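Notebook – bench 2, drinks shelf-life work
Sunday, June

Came in to pull the week 5 samples because the incubator schedule does not care what day it is. Room at 21 C on arrival, humidity low. Notes below are for whoever picks up the browning series next.

Background for the file. We are following color and vitamin C loss in pale fruit drinks held at three temperatures: 4, 22 and 35 C. Base is the Prullomham concentrate cut to 11 Brix, acidified to pH 3.4 with citric acid, hot filled, capped at once, cooled in the water bath. Half of the lot got ascorbic acid at the normal dose, half got double. Controls have none added.

Pulled two bottles per cell. Opened one, kept the other sealed for headspace oxygen. The headspace probe was drifting again. Ran the nitrogen blank three times before it settled. Needle septum replaced; old one had a visible tear. Anything logged for headspace in week 4 should be treated as suspect until the spare bottles are read.

Absorbance at 420 nm, 1 cm cell, after centrifuging and filtering:

4 C, control: 0.081
4 C, single dose: 0.079
4 C, double dose: 0.083
22 C, control: 0.118
22 C, single dose: 0.126
22 C, double dose: 0.149
35 C, control: 0.204
35 C, single dose: 0.263
35 C, double dose: 0.341

The double dose is browning faster than the control at both upper temperatures. Same direction as week 3, larger gap. At 4 C the spread is inside the noise of the instrument and I would not read anything into it.

Vitamin C by titration, single dose only so far. The 4 C bottle retains 95 percent of the day 0 value. The 35 C bottle retains 47 percent. The 22 C titration was spoiled (overshot the endpoint twice, ran out of fresh indicator). Indicator made up again, labeled, in the dark bottle on the second shelf. It is good for a few days at most. Restandardize before use.

Irel filter papers are finished. The Skurkov ones fit the funnel but run slower and hold back more haze, so do not mix the two within a week. I used Irel for all nine samples today and the last sheet went on the 35 C double dose. Week 6 will have to be all Skurkov, with three of today's retained samples refiltered for comparison. Those are at the back of the fridge, foil wrapped.

Spectrophotometer: lamp counter reads 2,555 hours. The Ichikawa manual gives no hard limit but the baseline at the short end is getting rough. Fine at 420. I would not trust it for the furfural work at 280 without a new lamp. Order form is in the tray, unsigned.

pH rechecked on all opened bottles. Everything between 3.38 and 3.43, so no sign of fermentation. No gas on opening. Plates poured anyway, 1 mL each, orange serum agar, in at 30 C. Read on the usual schedule.

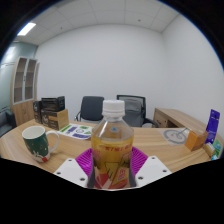 Does a higher dose of ascorbic acid protect the color over storage?
Only for a short time, while there is oxygen left in the headspace for it to take up. After that the acid breaks down by the route that needs no oxygen, and the products feed the browning. At 35 C the extra dose costs more color than it saves.

Left to check before that goes in the report:

– headspace oxygen on the sealed bottles, with the new septum
– whether the controls catch up by week 8
– amino nitrogen in the concentrate, since the supplier sheet gives only a range
– one set with the headspace flushed, same fill height

The fill height matters more than I had allowed for. Two of the 22 C bottles were low by several mL against the line and I swapped them for spares. Fill heights from day 0 were never written down. For the next lot, weigh every bottle empty, weigh it full, and put both figures on the sheet.

Centrifuge rotor wiped down and left open to dry. Water bath drained, scale on the heater again. Used the last of the 10 mL pipette tips, the new box is the wrong fit and needs to go back.

Incubator door was found not fully latched at 9:40. Chart shows a dip to 33.8 C, back at set point by 10:15. Noted on the chart in pencil. Too short to drop the data point, in my view, but it should appear in the methods section.

Next pull is week 6, all cells, two bottles each.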